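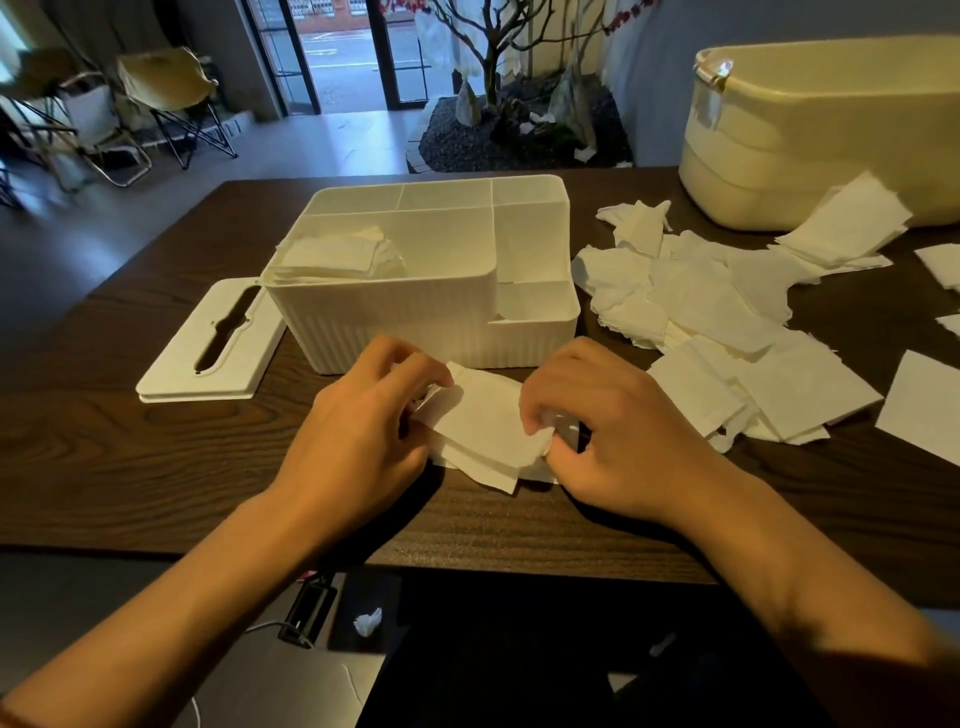
Coffee ceremony at home, who else does it?
Posted by fasil_g, July 6, 2021

Right, I've been meaning to start this one for months. I grew up with the full Ethiopian coffee ceremony on Sunday afternoons and I've finally got it going again in our flat in Prerncombe, and I'm so happy with it that I want to talk to other people who roast at home. Green beans in the pan, smoke out of the window, grind, boil, three rounds, two hours gone and no one looking at a phone! My mum's rule was that everything for the guests is set out before a single bean goes in the pan, and that includes the folded tissues, so I use one of those white plastic boxes with compartments, a big pile of tissue squares in the main one and the lid with the slot off to the side till I've finished filling it. Then cups, then sugar, then popcorn. What does everyone else do? I'm especially keen to hear about roasting, as mine still comes out patchy.

Fasil Gidey

---

tilly_beans wrote:

Oh I love this! I've only been to one ceremony, at a neighbour's, and I still think about the smell. What beans are you using? And do you need a jebena or can I do it in a saucepan while I save up?

---

fasil_g wrote:

Sidamo at the moment, from the Endale shop by the station. They sell it green in small bags, and old Mr Endale will tell you off if you buy more than a month's worth. A saucepan works, tilly. You lose the long neck that holds the grounds back, so let it stand for a good few minutes and pour slowly. But do get a jebena one day, it's half the joy.

---

Mesfin Belay wrote:

Nice thread, but I have to disagree about the saucepan. It's a fine cup of coffee but please don't call it buna! The clay matters. Mine has been going for eight years and you can smell coffee in it when it's empty.

On the patchy roast: your heat is too high at the start. Wash the beans, dry them off gently in the pan, then bring it up and never stop shaking. If you can stop to scratch your nose you're going too slowly.

---

fasil_g wrote:

Mesfin, I wash them, but I've been going straight to full heat. Will try it your way on Sunday. My arm is going to fall off.

---

hobnail wrote:

Can I put in a word for the popcorn machine? I got a secondhand Panora hot air one and it does a lovely even roast, light or dark. Chaff goes everywhere so do it on the back step. I know it's not traditional, but the coffee is gorgeous and I don't set off the smoke alarm.

---

Mesfin Belay wrote:

The smoke is the best bit! You carry the pan round so each guest can wave it towards them. How do you carry a popcorn machine round the room?

---

hobnail wrote:

Long extension lead.

---

tilly_beans wrote:

Ha! I'm with hobnail on the smoke alarm, mine goes off for toast. How big are people's jebenas? I've seen one that says 6 cups, but are those proper cups or the little ones?

---

fasil_g wrote:

Little ones, the handleless sort. Go for that size, it's right for three or four people having all three rounds. You top the water up on the same grounds, so abol is strong, tona is gentler and baraka is nearly tea. I like the second best, which my aunties think is a weakness of character.

---

gwen_m wrote:

Second round person here too! I take mine with a pinch of salt, the way my husband's family do. Fasil, do you grind by hand? I tried a mortar and gave up halfway.

---

fasil_g wrote:

I did the mortar for the first few weeks and then bought a Gorberg hand mill. Much kinder on the wrists and still quiet enough to talk over. Set it finer than filter but not down to powder or you'll be chewing it.

---

Mesfin Belay wrote:

I'll allow the mill. A heavy mortar is better, and you want one with a narrow mouth so the beans don't jump out, but my daughter uses a mill and her coffee is better than mine, so I keep quiet at her house.

Gwen, salt is very good. Some people add butter too. Try a sprig of rue if you can grow it, but only a small one, and check it's all right for whoever's drinking, it doesn't suit everybody.

---

tilly_beans wrote:

Update: I've ordered the jebena! It needs seasoning apparently? The leaflet just says "boil before use".

---

Mesfin Belay wrote:

Boil old coffee grounds in it with water, tip it out, do it again. Low flame, and never put cold water in when it's hot or it will crack. I lost my first one like that.

---

fasil_g wrote:

Brilliant news, tilly! Tell us how the first pour goes. I'll report back on the low and slow roast after Sunday.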